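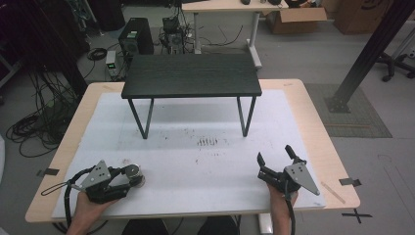
# Kitchen worktop storage: risers, stands and tins

Rarirach sells things for small kitchens. Most of what gets sold for small kitchens is a way of moving clutter six inches to the left, and we have been guilty of stocking some of it. This page covers the three worktop pieces we still carry, with what we think of the claims made for each. The claims are mostly the makers'. The doubts are mine.

The range at present:

| Piece | Type | Price |
|---|---|---|
| Osau | Low riser, dark wood-grain top, metal legs | £34 |
| Tukeo | Open metal stand | £19 |
| Işık | Stainless steel storage tin | £22 |

Delivery is free on orders over £50. Below that it's £4.20, and I wouldn't buy a tin you don't need to get past the line.

## Do you need a riser at all?

Try this first. Take everything off the worktop and put it on the floor or the kitchen table. Leave it there for three days and put each item back only when you use it. Whatever is still sitting out at the end of the third day doesn't belong on the worktop, and a riser won't change that. It'll go on living there, only higher up.

If what's left is a kettle, a toaster, a few jars and something to stand a wet spoon on, you may find you have plenty of room. Keep your £34.

Where a riser does earn its place is under wall units with a lot of dead air beneath them. Most worktops have a strip at the back that collects jars two or three deep. The front ones get used and the back ones go off. Put the back row up a level and you can at least see what's there. I have one at home for that and I'd replace it if it broke.

The claim we get sent most often is that a riser "doubles your worktop space". It doesn't. You gain the area of the top and you lose easy reach to whatever is underneath. Flat things go under well: chopping boards, a tray, baking parchment, the scales. Anything you have to lift out upwards goes under badly, and after a week you'll stop bothering.

## The Osau riser

The top has a fine dark grain and a matt finish. The maker's leaflet calls it "heirloom quality", which I asked them to take off our boxes. It's a decent small stand at a fair price. Your grandchildren will have their own ideas.

What we can say for it after a year of selling them:

- The legs splay outwards slightly, so it doesn't rock when you drag a heavy jar off the corner. Straight-legged ones do.
- The finish shrugs off tea. Turmeric wins if you leave it overnight.
- Flour shows. All dark tops show flour. If you bake most days, buy something pale from somebody else.
- It arrives with the legs off. Four bolts a side and a hex key, and you should do them all up loosely before tightening any of them.

It isn't a step. We have had it back twice with a bent leg and a letter telling us it was used normally. Please don't stand on it, and don't put a stand mixer on it either. The maker gives a load figure that I don't print here, as they couldn't tell me how they had tested it. I keep a row of full jars on mine and wouldn't go beyond that.

Heat is the other thing people ask about. A mug is fine. A pan straight off the hob will mark the top, and the guarantee doesn't cover it.

## The Tukeo stand

A simpler thing, and the one I was slowest to like. It's a metal frame with nothing on it, and when the rep first put it on the desk I asked where the rest was. 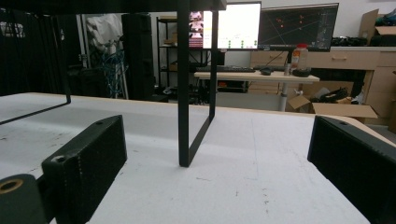
*Black metal stand made from thin flat bars.*

People buy it for all sorts. Customers have written in about cookbooks, plates, a tablet, roasting tins on their side, and one rather proud note about a cheese. I'd say it's best for holding something upright that otherwise leans on the tiles, and it's middling at everything else.

The sales sheet lists it as "rust-proof". I don't believe any coated metal is rust-proof once the coating is chipped, and a thing that lives beside a sink will get chipped. So we list it as coated steel and leave it there. If you see a bare spot, dry it and dab a bit of black enamel on. If it's already brown underneath, rub it back first.

It weighs 386 g. That sounds like a detail for the postman, but weight is the main thing wrong with stands of this sort. A light one slides when you pull a heavy book forward. The Tukeo slides too, a little, on polished stone. On wood or laminate it mostly stays where it's put. There are clear rubber dots in the packet. They fall off in the wash, so peel the backing and leave them a night before you use them, and wipe the stand by hand afterwards.

I was also told it "brings an architectural note to the kitchen". I have nothing to add to that.

## The Işık tin

Here I have to be careful, as storage tins attract more nonsense than anything else in the shop.

The usual promise is freshness. Coffee stays fresh for months, tea keeps its oils, biscuits stay crisp. Some of this is true of any tin with a snug lid. Steel keeps light out, which glass doesn't, and a fitted lid slows down damp air. That's the whole of it. No tin makes stale coffee good again, and if you open it four times a day you are letting the air in four times a day whatever the lid is like.

I ran a dull little test in July, when the shop is humid. The same ginger biscuits went into an Işık, into an old sweet tin with a press-on lid, and into the packet they came in with a clothes peg on it. After five days the packet biscuits had gone soft. I couldn't tell the two tins apart, and neither could Mohandas Poojary, who does our packing and ate most of the evidence. So if you have an old sweet tin, you have most of what we're selling.

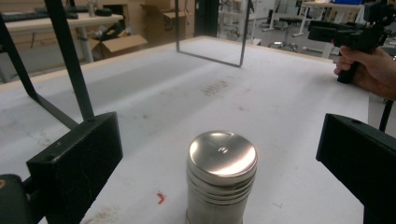
*Polished steel canister, domed lid, ridged body.*

Why buy one, then? Looks, chiefly. It's a handsome shape, and people who have a nice tin out on the side seem to keep the tea in it, where people with an ugly one leave the box next to it. I can't prove that. It's what happens in my house.

Against it:

- Polished steel takes fingerprints the moment you touch it. If smears annoy you, they'll annoy you daily.
- Tea leaves cling to the inside of the lid on dry days. Tap it on the rim before you lift it off.
- Grooves hold dust. A damp cloth round each one every couple of weeks does it. Skip the wire wool.
- It isn't made for liquids, or for salt, which will pit steel if it gets damp.

We're asked whether the lid is airtight. The maker says so. My own view is that it's a close fit, which is a lesser claim, and we describe it as close-fitting on the label. If you need a real seal for expensive beans, get something with a gasket and a clip. We don't stock one at the moment. The last line we tried had gaskets that smelt of tyres, and so did the coffee.

## Things we stopped selling

It may help to know what didn't make it.

**Bamboo tiered racks.** They went black at the joints within a year in two kitchens out of the three we lent them to.

**Turntables for corners.** Fine in a cupboard. On a worktop they throw things at you.

**Labelled sets.** Tins marked TEA, COFFEE and SUGAR. Plenty of people don't take sugar any more and the third tin ends up full of batteries and rubber bands.

**Magnetic spice strips.** The magnets were too weak for a full pot, and cumin is hard to get out of grout.

## Guarantee and returns

All three pieces carry our own guarantee of 24 months, on top of your ordinary rights. It covers legs, welds, coatings that peel without being knocked, and lids that stop fitting. It doesn't cover dents, pan marks or turmeric.

You can send anything back within a month if you just don't like it. Please clean it first. You pay the postage unless we've sent you the wrong thing or a broken one.

Spare bolts for the Osau are free. Write and ask. We don't have spare tops, and the maker has been "looking into it" since before I took the line on.

## Cleaning, in short

- Osau: damp cloth, then a dry one. No spray polish, it leaves a bloom on the dark finish.
- Tukeo: hand wash, dry straight away.
- Işık: warm soapy water, dry inside and out, leave the lid off overnight before filling.

None of them go in the dishwasher. The box for the tin says it can. We tried it, and the shine went cloudy after a few goes, so we put a sticker over that line.

## Ordering

Stock code for the Işık is 3,379 on the paper list and without the comma on the order form, which has caught people out. The other two go by name. If the page says out of stock, the next lot is usually a few weeks off and I'd rather not take your money in the meantime.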